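Search articles, people, topics

Group Notes, July

Contact-phase labels for two-arm plate and basket work

Shares 20 | Comments 2

The Prilholm group has finished the first pass of its contact-phase labeling method on the plate and basket task set. Conall Dunne ran the annotation and Áine Ní Chonaill trained the policies. The baseline is the Tivico action-chunking policy the group has used since the spring, with no change to the network size or the camera inputs.

The problem is well known to readers of this newsletter. A plate has a thin rim and a wide face. When it goes into or comes out of a shallow basket, the part of the motion that matters takes a small share of the episode, and a policy trained with a uniform loss spends most of its capacity on free-space travel. The errors then show up at the rim.

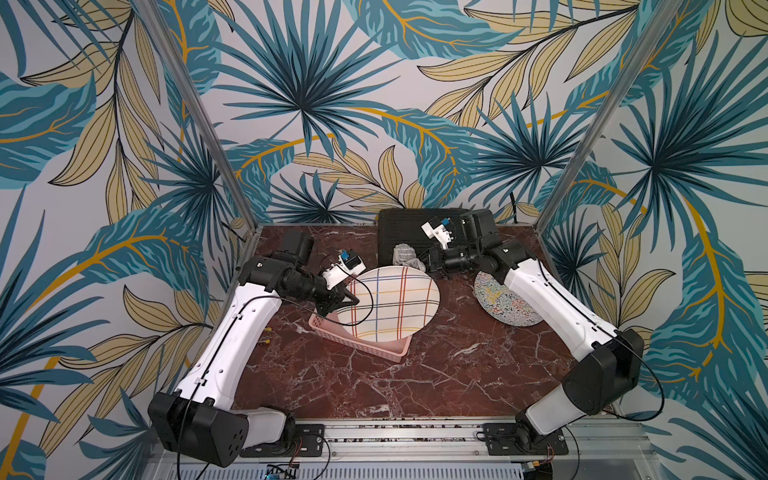 The method splits each demonstration into four phases: approach, rim contact, supported motion and release. Boundaries come from gripper aperture and joint current, and an annotator corrects them by hand. Each phase gets its own loss weight. An auxiliary head predicts the current phase from the images alone and is dropped at run time.

The training set holds 600 demonstrations. Another 80 trials per policy were run for evaluation, with the basket pose and the surrounding items changed between trials. The baseline completed 41 of 80. The phase-weighted policy completed 58 of 80. Most of the gain is in the rim contact phase. Release is nearly unchanged.

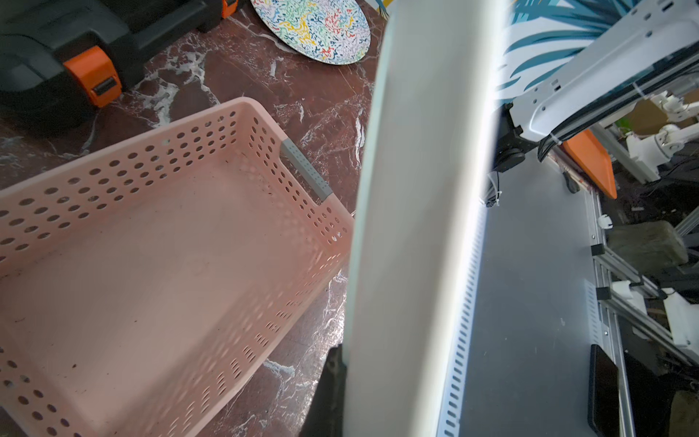

Wrist camera view with the gripper finger beside the basket. The finger covers a large part of the image.

Occlusion by the finger was the main source of label noise. The auxiliary head confused approach with rim contact more often on wrist images than on fixed-camera images, and combining both views brought the error down. Tuncay Akyol tested a version with the wrist views removed. It did worse on rim contact than the full model, so the wrist views stay in.

Episodes where both arms work on one plate needed a separate rule. Each arm is labeled on its own, and the pair is treated as supported motion only when both labels agree.
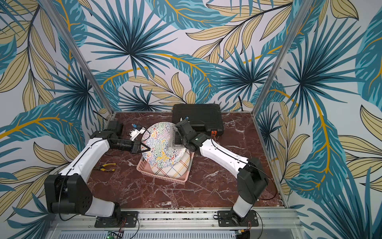 Without that rule, the second arm to arrive was often labeled as loaded too early, and the policy learned to start lifting before the second grasp had closed. Mared Hughes found the fault while reading current traces from failed trials. Relabeling took until Friday and the policies were retrained from scratch.

Patterned plates were kept in the set on purpose. Dense prints give the image encoder strong texture that has nothing to do with the rim, and the group wanted the phase head to cope with it. Results split by pattern will be in the full report.
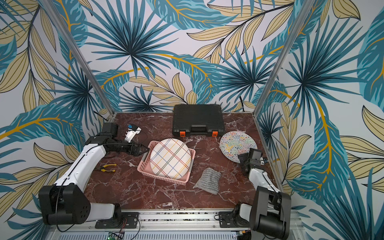
Plaid plate at the basket, left gripper at or near the basket rim, right gripper over the edge of the squiggle print.

Two limits should be noted. The loss weights were tuned by hand on a held-out split of 20 demonstrations, and the method has been tried on one workstation only. A repeat on the Flestivstead cell is planned, using the same weights. Malachy Kavanagh is handling the calibration transfer and has asked that any changes to camera mounts be logged before then.

The boundary detection script and the labeling guide are in the group repository under the McGrath folder. Comments on the guide should go to Conall.

Related items
Joint current as a contact signal: notes from the bench
Flestivstead cell: camera calibration schedule
Loss weighting for long episodes
Labeling guide, second draft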